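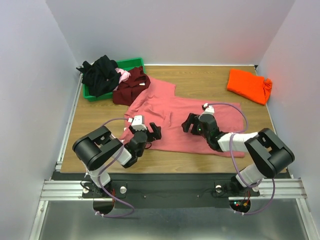 Two arms over a salmon-pink shirt

From: Hwa-young Han
To: stillgate-hackday list
Date: 07/03/2019
Subject: Re: [stillgate] Rules, prizes and the Jotus thing

Replying to the list and not just to Iltine, as I suspect several people were wondering the same things and were too polite to ask.

> Can someone confirm whether teams have to use the Jotus API to be
> eligible for the main prize, or only for the Jotus prize? The page
> says both, in different paragraphs. Also the page says teams of up
> to 3 and the sign-up form lets me add a fourth person. Which one
> is lying?

The page is lying about the first and the form is lying about the second. The form has been told to stop, but changes to it go through the ticketing people and they have their own idea of time.

Main prize: use whatever you like. Bus times, river levels, your own step count, a spreadsheet your aunt keeps. Jotus prize: you have to call the Jotus API at least once in the finished app, and it has to do something. Last time a team fetched one record, threw it away and put the Jotus logo in the footer. It was within the letter of the rules, so the rules have a new letter.

Team size is 4. I know the page says 3. It said 3 last year, and then we let in a team of four who said the last one was "mostly for morale", and she wrote the whole back end. So it's 4 now. If you have five friends, I'm pleased for you, but one of them will have to go and make friends elsewhere.

> Is it still the case that code written beforehand is banned? Because
> I have a small library for drawing maps that I've been using for
> years and I'd rather not type it out again from memory as a kind of
> penance.

Libraries are fine if they were public before today. Push it somewhere with a licence on it and tell us in your read-me. What we don't want is the finished app arriving on a memory stick on the first morning and spending two days being "polished". You know who you are, and so do the judges, who had to sit through the demo of it twice.

> What's happening about API keys? I asked Jotus support for one and
> got an automated reply in which they thanked me for my interest in
> their careers page.

Yes, mine did that too. Don't go through support. Shin has a batch of keys for us and will hand them out at the desk when you sign in. One per team. Each key is good for 2,000 calls a day, which sounds like a lot until somebody puts the call inside a loop that redraws the screen. Please cache things. If you use up your allowance before lunch you can go and plead with Shin, but I've tried pleading with Shin over other matters and would suggest caching.

There's also a test server which returns made-up data and has no limit. Use that while you're building. It thinks every address is in the same car park, so your maps will look a bit crowded.

> And the demos? Last September we overran so badly that the last
> three teams presented to the cleaners.

The cleaners gave very fair marks, from what I heard. This time each team gets 4 minutes, including plugging in. There's a clock on the wall and I will be standing under it looking disappointed. The order gets drawn the evening before and posted here, so there's no point lurking by the projector. If your app needs a phone on the big screen, bring the cable that does that. We own one such cable and it works if you hold it at an angle, which takes up a team member.

Slides: allowed, but please don't. The judges want to see the thing run. If it doesn't run, say so and show us where it got to. One of my favourite demos last year was an error message with a very good explanation.

A few other bits while I'm here.

The wifi password has changed. It will be on the boards. It isn't the old one with a 2 on the end, so you can all stop guessing.

We have 15 desks with proper power. After that it's extension leads, and the sockets along the window side are shared with the kettle. The kettle wins. It always has.

Overnight stay is off, sorry. The building shuts and we all go home and sleep, or go home and carry on coding and pretend we slept. Kit can be left in the locked room but you leave it at your own risk -- that's the wording I was told to use, and I've now used it.

Entries have to be in the shared repository by noon on the second day. Noon on the server's clock, which I've checked against the one on my phone, and they agree. A link to a private repo that we can't open counts as no entry. So does a link to localhost, and I wish I didn't have to write that down.

I'll fix the page tonight. If you spot a third paragraph that contradicts the other two, tell me on the list and I'll fix that as well.

Hwa-young

--
stillgate-hackday mailing list
To leave, send a blank message with "unsubscribe" as the subject. Please don't send it to everyone.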